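4. How Shared Rooms Fill Up

4.1. The problem of the second table

Most writing on shared workrooms begins with the floor plan. We began with one too, and within a week it had stopped being useful. The plan of the room at Trosteo shows a rectangle, a window and a door that opens inward. It says nothing of the drawer unit that had become a printer stand, or of the long dispute over which wall was the back wall. Delorme, who drew the plan, has asked us to note that it was correct on the day he drew it.

Our interest is in what we call settling: the slow process by which an object brought into a room for an afternoon becomes furniture. The term is borrowed from the study of sediment, with apologies to those who study sediment. An object has settled when people walk around it without looking at it, and when asking for it to be moved starts a conversation longer than the move would take. Tables settle quickly. Chairs never quite do, having wheels and ambitions.

We compared the room at Trosteo with a smaller one at Collet. The two are similar in purpose and in the general optimism with which they were furnished. Each holds several kinds of work at once, and each has a written policy on clearing up that everyone we spoke to described as sensible. At Collet the policy is posted inside a cupboard door, where it can be read by anyone already putting something away. 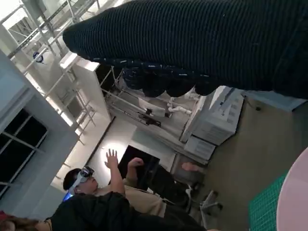
Work surfaces were the first thing people complained about and the last thing they were willing to give up. In interviews the word "table" covered desks, carts, the tops of cabinets and, once, a windowsill. We adopted the local usage. A surface counts as a table if somebody has been annoyed to find it occupied. By this rule the top of the white drawer unit, with an office machine sitting on it, was a table that had been lost, and was mourned as such. The green gridded cutting mat near the edge of the pale pink round surface belongs to a different class, which we call the claim. A mat takes up little room and can be lifted with one hand. It also announces that this part of the world is spoken for, and at both sites people would go and look for another spot before they would slide a mat six inches to the left.

Claims work best when they are slightly specialized. A notebook left on a table protects it for the length of a coffee. A cutting mat protects it for most of the day, since moving one implies that you know what it was doing there. Lemaire tested this informally at Collet by leaving out a soldering stand he had no intention of using. It held its corner until August, when he needed the corner himself and found he was reluctant to disturb it.

4.2. Walls, edges and the middle

The middle of a shared room is kept open by traffic. What traffic does not need goes to the edges, and the edges grow inward at a rate that no one notices. We had expected shelving to slow this down. Open shelving did the reverse. A closed cupboard asks for a decision (does this live here?), while an open compartment asks only whether the thing will fit. Participants at both sites put small items on open shelves with an air of having tidied, and several used that word for it in their diaries. The diaries ran to 662 entries. Some 500 of them mention putting something down. Far fewer mention picking anything up, though we accept that this may be a fault in how the form was worded.

Tall open racks raise a further difficulty. They are bought for height and used, by and large, from the knee to the chin. Above that line an object is considered stored, and people stop asking what it is. Below the knee it is considered to be on the floor. The useful band is therefore a good deal smaller than the catalog suggests, and the supplier at Matitix, when we raised this, offered us a step stool. We bought the step stool. It has settled beside the rack.

Office machines deserve a paragraph of their own, mainly because they get a wall of their own whether or not anyone grants it. A machine with a cable has two reasons to stay put, and people will cite whichever is harder to argue with. Once one box is in place a second tends to join it, on the principle that the area is already ruined. We refer to the result as a stack even when the boxes only stand close together, as the residents do (Figure 6).
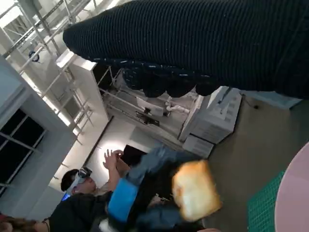 Figure 6. Edge of the shared room, with open white shelving, a boxy white machine with a cable over its top, and a smaller slotted box directly below.

The figure also bears on the matter of things that have no flat side. Coils of tube or cable fit no compartment well and so end up near the edge of a shelf, from which they can be retrieved quickly or can retrieve themselves. Residents at Collet had tried hooks, then a bin, then a second bin for what came out of the first. The Elico labeling scheme, which both sites adopted and neither completed, has no category for anything that coils. It does have a category called "misc. long," whose box was the fullest in the room at Collet and contained mostly short things.

4.3. Clearing days

Both sites hold clearing days, and both report that they are successful. We attended 2 at Collet. On each occasion the tables were bare by noon and the racks noticeably fuller, so that the day might be described more exactly as a transfer. One participant spent an hour looking for the owner of a clamp and was told, by the fourth person he asked, that it was his. He put it on the shelf with the others. Section 5 takes up the question of ownership, which the residents consider settled in the ordinary sense of the word and we do not.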